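March, notebook, equipment planning (continued from the Bestau quote pages)

Second pass at the budget for the table-setting work. I said last time I'd believe the Bestau number when I saw what it left out, and now I've seen it. The quote covers the arm, the controller and a gripper. It does not cover the mounting plate, the spare finger pads, the safety scanner or the day their person spends here getting it to talk to our software. Those are all on a separate sheet called "recommended," and I don't see how you'd run the thing without at least three of them.

Drilholm is cheaper on paper. Lead time is 30 weeks. I asked whether that was from order or from deposit and got a brochure back.

My main objection hasn't changed. We are pricing an arm before we know what the hand has to do. Everyone wants to argue reach and payload. Payload is fine on every model we've looked at; a dinner plate weighs nothing to these machines. What costs money is getting hold of one plate when it's sitting on two more just like it, and I can't find a line for that in either quote.

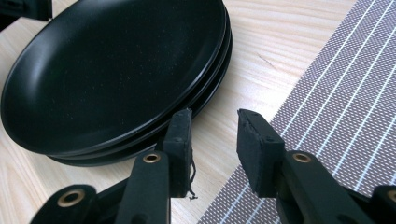
So before anybody signs, I want the hand-held numbers. The hand-held gripper is the one piece of gear we have that costs almost nothing to be wrong with. If a person with good eyes and a wrist can't get the top plate off a stack with two foam pads, I'm not going to believe a salesman who says the arm will manage it.

Things to settle with the hand-held first:

- Pad material. Foam is kind to the glaze but it wears and the edges go soft. Need a replacement rate. Neither vendor will give one. Budget for 40 pads until we know better, and keep the old ones in a bag so we can look at how they wore.
- Approach to a shallow rim. From the side, one finger over and one under, or both from above? Under means getting between plates in a stack. I have doubts.
- Dark dishes. All our depth trouble last year was on black or shiny things. Cruzado says their camera handles it. Ask for a loaner and try it on matte black before paying for it.
- Placemats. Does the edge move when a finger drags on it? Striped weave might at least help the vision side find the edge. Might also confuse it.

Rough sheet as it stands, for my own sanity:

Arm and controller: Bestau figure, less whatever they knock off
Gripper: HOLD, do not let them bundle it
Pads and spares: ours to make, low
Camera: HOLD until Cruzado loaner
Integration: they say 2 days. I've penciled in a lot more than that and I'd still call it optimistic.
Service plan: 52 weeks minimum, renews by itself unless you write in. Cross that out before signing.

The Mundport shop bought the full bundle and I'd like to know how many of the extras ever came out of the box. Will call them. If the bundled gripper is on a shelf over there, maybe they'd sell it to us for around half.

Leasing came up again at the bench. I ran it and the lease only wins if we send the arm back early, and I've never seen anybody here send anything back.

Open: floor anchor or cart? Cart is cheaper but then calibration every time it rolls. Ask Drilholm what they count as "portable."

Filed under: Workshop Log > Equipment & Purchasing
2 comments | 0 shares

Recent entries
Bestau quote, first read
Depth camera trouble on dark dishes
Cart or anchor: measuring the bay
Foam pads, cutting and gluing notes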